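August, notebook, wrist cam grasping

Picked up where Samina left the Zadard planner branch. First job was finding out why the grasp scorer hates anything white and soft. It gave the mesh cylinder 8 candidate poses and then rejected every one of them with the message "surface invalid," which I wrote myself last year and which tells me nothing.

Dug into the depth preprocessing. The honeycomb fabric is full of little holes, and the filter treats each one as a separate surface worth having an opinion on. Normals go everywhere. Raised the smoothing window from 3 px to 10 and the normals calmed down, along with every real edge in the workspace. The rim on the end cap more or less dissolved. Backed that out.

Samina's suggestion (in the margin of the printout, with an arrow and no verb): fit a cylinder first, score after. Did that. The fit takes 90 ms, inside budget provided nobody asks Ellero's logger to run at the same time. Jaxon asked Ellero's logger to run at the same time.

Two things to fix before the next batch:

The segmentation still bleeds from the white mesh into the white background. Exposure is locked at a value Jaxon chose for the dark parts, so the whites get to fend for themselves.

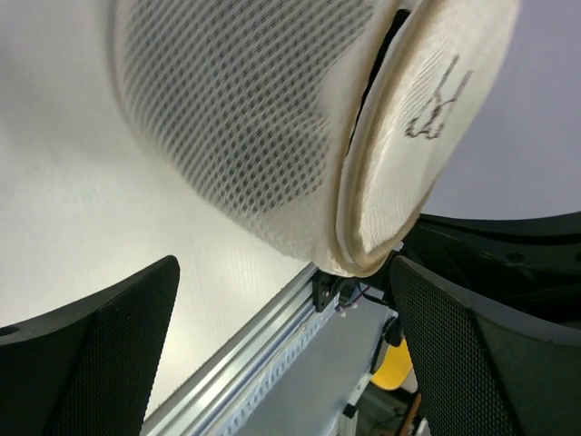 Also the fit grabs the wrong axis when the thing sits diagonally and only one end is visible. I'm seeding it from the end cap ellipse now, with a penalty for flipping between updates. The constant is 755. I have no defense of 755. It came out of a sweep on the Campbell logs and 700 was worse.

TODO: rename "surface invalid." Ask Samina whether the Gemgate config still overrides finger width, as the collision margins look too generous for our pads. Put the old filter back behind a flag, default off, and tell Jaxon where the flag is.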